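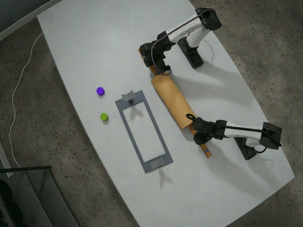

Watura Equipment Haulers: progress report, October

To: Milagros Agudelo
From: Nidia Urrego
Re: gooseneck deck line, Katona shop

Where we are

Behind on the Lasstead order, ahead on everything else. Short version for anyone who only reads the first paragraph: frames are good, axles came late, paint is the bottleneck, and I need a yes or no on the second booth heater by Friday.

Frames

All the long frames are welded and off the fixture. The new crossmember spacing went in without much drama. We had to recut one jig plate, the holes were drilled to the old drawing, my fault for leaving the old drawing on the wall. It's gone now. Welders like the new layout better, there is room to get a torch in behind the outer rail without standing on your head.

Neck section is still the slow part. The gusset has to be tacked, flipped, tacked again, and the crane is shared with the dump trailer side. Mornings are fine. After lunch we wait. I've talked to their lead and we get the crane first thing and again from 2 until close. Holding up so far.

Axles and brakes

Axles arrived late and one pallet had bent backing plates. Sent those back the same day. Replacements are in the building and checked. Brake wiring on the new units runs inside the main rail now instead of zip tied along the bottom flange. Takes longer. Dealers have complained about torn wires on the old ones for years so I think its worth the time, but you should know it's adding labor and I haven't got a clean number for how much. Will have that next report.

Still no decision on the breakaway battery box location. Tongue side is easier to wire, curb side is easier to reach with a jack in the way. Building them tongue side until somebody tells me to stop.

Ramps

Spring assist ramps are done and tested on the first unit. One person can lift them. We ran them up and down most of an afternoon with different people on them, incuding the office. Latch pin was sticky at first, opened the hole up slightly and greased it. Drawing has been changed.

The flat foot on the ramp end is heavier than I wanted. It stays for this batch. For the next batch Vedgate has offered us a formed foot that saves weight, samples promised, none here yet. I would not plan around it.

Decking

Treated pine as before. The 2 inch boards came in wetter than they should and we have them stickered in the back bay to dry before they go on. If we screw them down now they shrink and we get gaps and a phone call. Lasstead asked again about the rubber strip option. I quoted it as an add-on, they're thinking.

Paint

This is the problem. Booth can't hold temperature on cold mornings, so we start late, so cure runs into the evening, so nothing moves out until next day. Everything upstream is now stacked in front of the booth door. Moved two finished frames outside under tarps, don't love that, surface rust on the one near the fence and it had to be blasted again.

Options as I see them:

Second heater in the booth. Quote is in your inbox. Installer can come quickly if we commit.

Send the overflow out to a powder coater. Costs more per trailer, plus hauling both ways, and we lose control of the schedule.

Leave it as is and tell Lasstead the last units will be late.

I want the heater. Would have it paid back over the winter just in rework we don't do.

Money

Spending on the tooling grant is on track. Fixture steel came in $600 under because we reused the old base. Crane rental day we didn't plan for, that was $700, so call it even with a little over. Freight on the returned backing plates is being credited, haven't seen the credit yet, chasing it. 80 percent of the tooling line is now spent and what remains is the neck fixture clamps and the wheel bearing press.

Nothing has been moved between lines. If the heater gets approved it should come from the building budget and not from the grant, please confirm so I code it right.

People

One welder out with a shoulder, back on light duty, doing wiring for now and is good at it. Still short a painter's helper. Had an interview, did not work out, he wanted nights and we don't run nights. Ad is back up.

Everyone on the floor has been through the new tie-down and load securement training. Sign-in sheets are in the blue binder in my office.

Dealer feedback

First demo unit has been at the Lasstead yard for a few weeks. Comments so far: deck height good, tool box lid hits the jack handle when the handle is folded wrong, marker lights nice and bright, decals peeling at the front corner. Lid is getting a shorter lip. Decals I think were put on over dust, redoing them when the unit comes back for its check.

They also want a spare tire mount that isn't on the neck. Looking at it. Possibly under the deck but clearance is tight with the wiring change.

Next

Finish neck sections. Get boards dry and down. Bearing press in and bolted to the floor. Labor number for the brake wiring. Title paperwork for the finished units, VIN plates are here.

Need from you: heater decision by Friday, battery box location, and which budget for the heater. Call the shop phone, I can't hear the cell out there.

Nidia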